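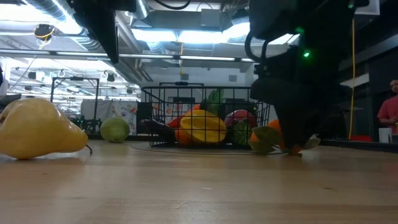
**Can soccer cleats go in the washing machine?**

Keep them out of it. The drum knocks the studs around, the glue along the sole softens, and leather comes out stiff. Hand washing takes a few minutes and the shoes last longer.

The rest of this page covers what I do with the gear in our house, where two kids and one adult play. It was first written in April at the end of a wet spring and I have added to it since.

## Cleats

Bang the soles together outside as soon as you're home. If the mud is thick, leave the cleats on newspaper for a few hours and let it dry. Dry mud breaks off in chunks and wet mud smears.

1. Take out the laces and insoles.
2. Knock off what you can, then go between the studs with an old butter knife or a flat stick. Work away from your hand.
3. Brush the soles with a stiff brush. A dish brush is fine if you never plan to use it on dishes again.
4. Wipe the uppers with a soft cloth, lukewarm water and a drop of dish soap.
5. Wipe again with plain water.
6. Stuff with newspaper. Change the paper after an hour and again before bed.

Leather cleats get a thin coat of conditioner every month or so during the season. I use Teda, which comes in a flat tin. Put it on with a rag, wait ten minutes, buff off whatever is left sitting on top. Synthetic uppers don't need any of it.

Never dry cleats on a radiator, in front of a space heater or on the dashboard of the car. I have ruined a pair each way except the dashboard, and that one was my brother.

Laces go in a mesh bag with the next load of whites. Insoles get scrubbed in the sink with the same soapy water and dried flat.

If the cleats have replaceable studs, unscrew them twice a season, wipe the threads, and put a little petroleum jelly on before you screw them back in. Do it before they rust in place. A stud that won't turn sometimes will after an overnight soak in penetrating oil, and sometimes it's there for good. 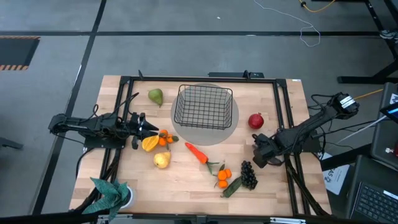

## Jerseys, shorts and socks

Turn everything inside out before it goes in the hamper. Kids won't do this on their own, and the printed numbers are what suffers.

Grass stains: mix equal parts white vinegar and water, work it in with a toothbrush, leave it 30 minutes, then wash cold. Test on an inside seam the first time. For mud, let it dry, shake it out, then rub in a little liquid detergent. Blood needs cold water right away. Hot water sets it.

Wash cold on a gentle cycle and skip the fabric softener. It coats the polyester, and the shirt stops moving sweat. For shirts that smell even when they're clean, soak them for an hour in a sink of cold water with a cup of white vinegar, then wash as usual. Don't use vinegar and bleach together, ever, and keep bleach away from team jerseys in general.

Hang jerseys to dry. If you have to use the dryer, use low heat and take them out a little damp. Don't iron over the numbers. If a number has started to lift at a corner, lay a piece of parchment paper over it and press with a warm iron for a few seconds at a time, no steam. That fixes maybe half of them.

The year I had the whole squad's laundry I did 29 jerseys at once, and it was too many for one load. Split them. Light colors in the first load, dark in the second, and check the shorts pockets for mouthguards and tape.

Socks: peel off the tape before washing. If you forget, it comes out of the machine as a gray string wound around everything else.

## Shin guards

Shin guards are the worst-smelling thing in the bag and they get washed the least. Ours get done every other week.

Pull off any sleeves or ankle straps that detach and put those in the wash. Wipe the hard shells with soapy water, rinse, and dry them with a towel. For the foam backing, make a paste from baking soda and water, spread it on, leave it overnight and rinse it off in the morning. Stand them up somewhere with air moving past. In between, a dryer sheet tucked behind each guard keeps the smell down some.

I tried the Flomov sports spray. It smells like mint for a day and then like mint and shin guards.
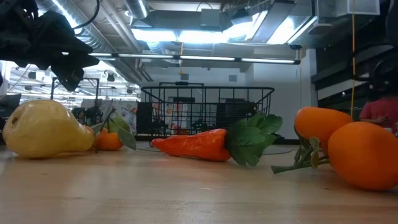
Ottavio Sanna wrote in to say that he skips the baking soda and puts his shin guards in the freezer overnight in a zip bag, and that it works as long as they go in dry. I tried it on one pair. The smell was weaker for a couple of practices and then came back, so I still wash them. His other suggestion was better: write the player's name on the inside of the foam with a laundry marker, where shell scratches won't take it off.

## Goalkeeper gloves

Before a game, wet the palms a little. After the game, rinse them. Those two habits do more for the latex than any product I've bought.

For a proper wash, put the gloves on, run lukewarm water over them and rub your hands together with a small amount of glove wash or baby shampoo. Keep going until the water runs clear. Squeeze from the fingers toward the wrist. Don't wring them. Dry them away from the sun, hanging by the wrist strap, and store them with the palms not touching each other. A sheet of plastic between them will do. My daughter's Ilto pair lasted two seasons this way, and the pair before that went in the bag wet every time and was peeling by the holidays.

## Balls

Wipe the ball down with a damp cloth after playing on wet ground. Soap only if it needs it. Don't soak it and don't put it under a pressure washer.

Pumping:

- Put a drop of glycerin or silicone oil on the needle. Spit is what most people use and it's okay in a pinch.
- Push the needle in straight. If it resists, pull it out, add more oil and try again.
- Use a gauge. The right range is printed next to the valve on most balls. I keep our size 4 at 9 psi.
- Let a little air out if the ball is going to sit in a hot garage all summer.

A ball that loses air overnight may only have a dry valve. Put a few drops of oil in, work the needle in and out, wipe, and pump it up again. Then hold the valve under water. If there are bubbles at the valve, try the oil once more. If the bubbles come from a seam, use it for kicking against the wall.

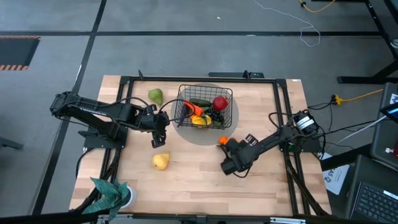

Pumps wear out too. The little hand pump we keep in the bag started leaking at the hose end, and a new rubber washer from the hardware store fixed it. Buy needles in a pack and tape two spares to the pump handle.

## The bag

Empty it completely once a week. Turn it upside down over the grass and shake. Most nylon bags can be hand washed in the tub with laundry detergent and hung over the rail to drip. Check the tag before you put one in a machine, and take out the stiff base panel if it has one.

Keep a second, smaller bag inside for the cleats. Ours is a drawstring shoe bag that came with a pair of Benedettis, and an old pillowcase worked the same for years. Leave the main zipper open at home. If the zipper sticks, run a candle stub or a pencil tip along the teeth.

Things that stay in our bag all season:

- spare laces
- hair ties
- a roll of sock tape
- the pump and needles
- a stud wrench
- two plastic grocery bags for wet clothes
- a hand towel

## End of season

Wash everything before it's put away, even the things that look clean. Let the cleats dry two full days. Try them on the kids first and pass along the ones that are already tight. Put the shin guards and gloves in an open box on a shelf, not in the bag, and write the sizes on the outside with a marker.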